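4.2 What people do with a molded tool case
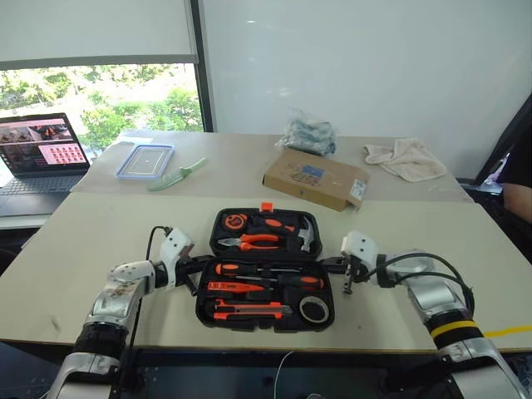

I should say up front that I came to this part of the study with a bias. I grew up with a coffee can full of screwdrivers, and I never understood why anyone would pay for a case where every tool has its own little bed. Yesenia Grajales, who ran most of the home visits with me, felt the opposite way, and we argued about it for most of February (mostly in her car, which didn't help).

So we asked people. We visited 30 households that owned a fold-open case of the sort shown in Figure 3, and we asked each person to take us through the last small repair they did at home. Then we asked them to put everything back while we watched. I loved this part! People get very chatty when their hands are busy, and we ended up with 128 separate remarks about slots, latches and lids.

Figure 3. An open tool case, with a tape measure, pliers and a hammer in the lid and screwdrivers in the lower tray.

The big tools gave people almost no trouble. A hammer has a shape you can read from across the room, and so does a round tape measure, and most people dropped both into place while still talking to us about something else. Pliers were a bit slower – several people tried them one way, flipped them over, and tried again.

Screwdrivers were where things got interesting. When the handles share the same colors, as they often do in a matched set, the slots start to look alike too, and people swapped them freely. Twenty of our households had at least one screwdriver in the wrong slot before we had touched anything. Hardly anyone minded. One man told us the voltage tester lived "wherever it lands," and he was quite cheerful about it. Others cared a lot, and two of them re-sorted the whole tray before they would go on with the interview.

We had expected order to follow use, in the way Kahsay describes for kitchen drawers, with the busiest items drifting to the front. We didn't see much of that. A molded case doesn't let things drift, so people who wanted a tool close by just left it out. The case stayed neat and the windowsill filled up. Abelardo Muñoz calls this "spillover" in his notes, and I've kept his word for it in the rest of the paper.

I've changed my mind a little. I still like my coffee can, but I can see that an empty slot works as a reminder, and 4 people told us they had gone looking for a missing tool for exactly that reason. Whether the reminder still works once the screwdrivers have traded places is something we come back to in Section 5.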